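Relatório de projeto – Bancada de manipulação com dois braços na oficina partilhada

1. Introdução

O presente relatório descreve o trabalho que fiz na oficina partilhada Perkar durante o semestre. O objetivo do projeto, a que dei o nome de Hutum, é montar uma bancada onde dois braços robóticos possam arrumar objetos de cozinha: taças, copos, frascos pequenos e utensílios. O português não é a minha primeira língua e por isso escolhi frases curtas nas partes técnicas. Os ficheiros de configuração estão em anexo.

O projeto começou em fevereiro, quando a oficina me autorizou a usar a mesa grande ao fim da tarde, a partir das 17 horas. A parte elétrica já existia. O meu trabalho foi a disposição da mesa, a calibração das câmaras e a escrita das rotinas de movimento.

2. Câmaras e luz

Cada decisão sobre as câmaras depende da luz, e eu demorei a compreender isto. Uma câmara fixa vê a mesa inteira, mas não vê bem o espaço entre os dedos da garra quando o braço está por cima do objeto. Uma câmara pequena no punho vê esse espaço muito bem, mas em certas posições tem diante dela apenas uma superfície lisa, cinzenta e sem contraste. 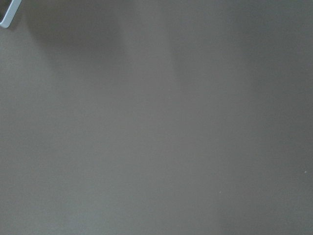

Para o programa de localização, uma imagem deste género é quase inútil. O algoritmo procura cantos e pontos característicos, e numa superfície uniforme encontra só ruído ou sombras suaves, que mudam quando o braço se move. Nos primeiros ensaios o programa aceitava estas sombras como se fossem contornos, e a estimativa de posição saltava vários centímetros.

Resolvi o problema de modo simples. O módulo Tamuno, que escrevi para juntar os dados das câmaras, calcula agora uma medida de textura para cada imagem. Se a medida fica abaixo do limiar, a imagem do punho é ignorada e o sistema utiliza a última posição confirmada pela câmara fixa. Escolhi o limiar 60 depois de comparar várias gravações. Com um valor mais baixo passavam imagens sem conteúdo; com um valor mais alto perdiam-se imagens boas, sobretudo de objetos claros.

O tempo de exposição também foi fixado. Em modo automático a câmara corrigia a luminosidade durante o movimento, e duas imagens seguidas da mesma zona não se podiam comparar.

3. Disposição da mesa

A mesa de trabalho é castanha, o que ajuda a separar do fundo as taças e os copos de cor clara. Já os objetos escuros são mais difíceis, e um pano cinzento-escuro pousado na mesa foi várias vezes classificado como sombra. Não consegui corrigir isto completamente.

Os copos ficam deitados num suporte próprio e os frascos num suporte de arame. Para o planeamento, cada suporte é tratado como um volume fechado com uma margem de segurança de 5 centímetros. É uma solução um pouco grosseira, porque o arame tem muitos espaços livres por onde a garra poderia passar, mas evita colisões.

Os dois braços partilham a zona da tábua de corte. Só um deles pode entrar nela de cada vez – o outro espera fora do volume reservado. A reserva é feita pelo programa Brurilov, que funciona como um semáforo: o braço pede a zona, recebe autorização e liberta-a quando o punho volta à posição de repouso. 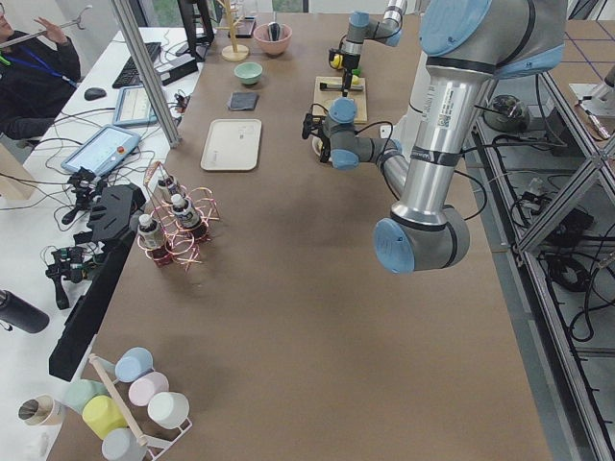 Por que não se usou apenas um braço, se a zona comum obriga sempre um dos dois a esperar?

A espera acontece só junto da tábua, e o resto da mesa pode ser servido em paralelo. Além disso, um braço sozinho não consegue segurar uma taça e ao mesmo tempo tirar o utensílio que está dentro dela, e esta era uma das tarefas pedidas no enunciado.

4. Ensaios

Executei 600 tentativas de pegar e pousar, distribuídas por várias sessões. Contei como sucesso apenas os casos em que o objeto chegou ao destino sem cair e sem intervenção minha no terminal de programação. Foram 488 sucessos. A maior parte das falhas ocorreu com os utensílios finos, que rodam entre os dedos da garra quando são apanhados longe do centro de massa. Os copos falharam menos do que eu esperava.

Houve também falhas que não são do robô. Numa sessão deixei um cabo do punho demasiado curto e o braço parou por excesso de força. Depois disso passei a verificar o comprimento dos cabos com o braço totalmente estendido, antes de iniciar qualquer rotina.

5. Trabalho por fazer

Falta medir a força de aperto, que neste momento é igual para todos os objetos. Falta também repetir a calibração das câmaras com a luz da manhã, pois todos os ensaios foram feitos ao fim do dia. O código do Tamuno precisa de comentários melhores, e conto entregá-los junto com a versão final do anexo.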